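3.2 Collecting the folding demonstrations

All demonstrations for the napkin task were given by remote control. The operator moved a leader arm by hand and the follower arm copied its joint angles, with gripper opening mapped to a hand trigger. We recorded 300 episodes with 2 operators, who worked in sessions of 50 episodes and swapped places between sessions. Genowefa Wróbel wrote the task instructions and checked every episode before it entered the Prema set.

Each episode starts with the napkin on the table and ends when the operator lets go of the last fold and presses a foot pedal. Operators were told to take hold of the hem where they could, to keep each fold slow, and to leave small creases alone. If a grasp slipped, they tried again without stopping the recording. We kept these retries in the training data. Episodes in which the napkin left the table were deleted and repeated.

The policy receives the wrist view and the joint angles only. From the wrist, the fingers often hide the lower part of the cloth, so operators in the Saltport sessions drove from this same view on a monitor and did not look at the table directly.

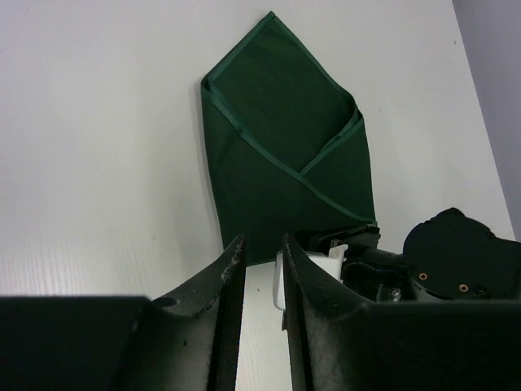

Figure 7. Wrist camera view of the folded napkin, with both gripper fingers in the foreground.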